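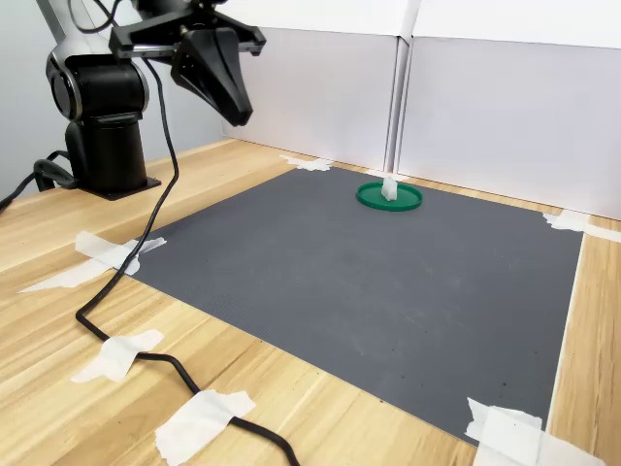
有人在上一期的页面下面留言,说深色的桌垫最容易显脏,白色的小屑落在上面,一眼就看见,不如直接用木头桌面。这个意见我想了好几天,也同意一半。深色的确显脏。可是对我来说,看得见的脏比看不见的脏好办,看见了,擦一下就可以。浅色的木头桌面上,面包屑和木纹的颜色差不多,常常到手放上去的时候才知道那里有东西。

深灰色的垫子,表面有很细的条纹。绿色的圆盖子平放在垫子远的那一边,边沿朝上,像一只浅浅的碟子。

欢迎来到“Westudel的桌面”。中文是我后来学的语言,如果有写得奇怪的句子,请您原谅,也请告诉我,我会改正。

这个图片页从三月开始做,内容很简单:一张木头桌子,一块深灰色的垫子,还有放在垫子上的小东西。我喜欢看别人家的桌子,所以也把我们的桌子给别人看。这一期写的是垫子怎样铺、怎样固定、怎样清洁,还有一点关于盖子的想法。

先说桌子。桌面是浅色的,接近蜂蜜的颜色,木纹是长长的一条一条。桌子是在Plunley的旧家具市场买的,卖桌子的人要价不高,可是运费很贵,最后两样加起来,和买一张新的差不多。我不后悔。新的桌子我也看过,在Sutter的店里,样子很漂亮,不过店里的灯太亮,我看不出木头真正的颜色,看了两次都没有决定。

买来以后,我用干布擦了一遍,再用稍微湿的布顺着木纹擦一遍。请注意,要顺着木纹擦。我第一次是横着擦的,布的毛留在木头的细缝里,后来用一把软刷子刷了很长时间。

再说垫子。我们买的是Pellen的桌垫,价格64元,宽度大约600毫米。送来的时候是卷起来的,打开以后四个角都往上翘。说明书只有一张小纸,写着“请平放”,没有写平放多久。我的方法是反过来卷一次,放20分钟,再打开,上面压几本厚的书,过一夜。第二天早上还有一个角不太听话,我又压了一天。

垫子的颜色我本来想要浅绿色的,但是卖完了,只有深灰色。现在我觉得深灰色更好。颜色鲜艳的东西放在上面很清楚,比如绿色的盖子,从房间门口就可以看到它在哪里。要是垫子也是绿色的,我大概每天都要找一次盖子。

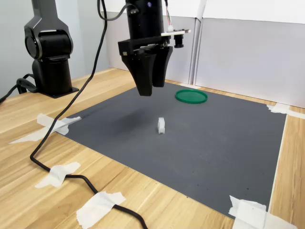
另一位读者写信来问,垫子用胶带贴在木头上,将来撕下来的时候会不会伤到桌面。这是一个很好的问题,我在下面慢慢回答。

垫子用胶带固定在浅色的木头桌面上。黑色的长线从垫子左上角经过,在桌上弯成一个很大的S形,一路上也有几段胶带压住。

关于胶带,我做过一个小小的试验。在桌子下面看不见的地方,我贴了两种胶带,一种是普通透明的,一种是布做的,贴了两个星期。透明的那一种撕下来以后,木头上有一点黏,用温水和一点点洗碗的肥皂可以擦掉。布的那一种撕得很慢,最后留下了一条颜色比较深的印子,到今天还在。这个结果只能说明我的桌子,您的桌子上的漆可能不一样,请先在看不见的地方试一下。

撕胶带的时候,我会把胶带往回折,贴着桌面慢慢拉,不往上提。如果天气冷,先用吹风机的低温吹一会儿,胶会变软。吹风机不要离垫子太近。

也有不用胶带的办法。有一段时间我在垫子下面放了防滑网,就是厨房抽屉里用的那一种。它很便宜,可以剪成任何大小,可是垫子放在上面以后不够平,我在上面放一张纸写字,字都是弯的。后来我把防滑网放回了抽屉。

清洁垫子,我每个星期做一次。有细条纹的表面,灰会藏在纹路里,所以先用刷子,后用湿布。刷的方向和条纹的方向要一致。布要拧干,水太多会从垫子的边流到下面,木头不喜欢这样。有一些浅色的小点和擦过的痕迹,我刷过也没有去掉,就让它们留着。桌垫是用的东西,有一点旧的样子,我可以接受。

最后说盖子。我的家里,盖子总是比盒子多,我想很多人家里也是这样。我以前把盖子都扣着放,觉得比较干净。现在我常常把边沿朝上放,这样它可以当一个小盘子,放回形针、纽扣,或者刚剥下来的橘子皮。用完以后倒掉,洗一下,它又是盖子了。圆的盖子最合适,方的盖子角上不容易擦干净。如果盖子的边沿有一圈橡胶,请把橡胶拿下来分开洗,晾干以后再装回去。

如果要把盖子收起来,我建议竖着放在一个窄的盒子里,像放唱片一样。平着叠起来也可以,但是您要的那一个总是在最下面。

几个常常收到的问题,也写在这里:

垫子可以放热的锅吗?Pellen的小纸上没有写可以,所以我不放。热的东西我放在另外的木头锅垫上。

垫子可以剪吗?我剪过一个窄条,用的是大剪刀,边不太直。用刀和钢尺应该会更好,只是下面一定要垫一块厚纸板。

有味道吗?刚打开的时候有一点橡胶的味道,开着窗户放了几天就没有了。

下一期我打算写抽屉,里面的东西还没有整理好,所以什么时候发表,现在不能说。您家里的桌子如果也铺了垫子,欢迎在页面下面留言,告诉我是什么颜色,用什么固定。用长一点的句子写也没有关系,我会查词典。

本页更新:25/04/2023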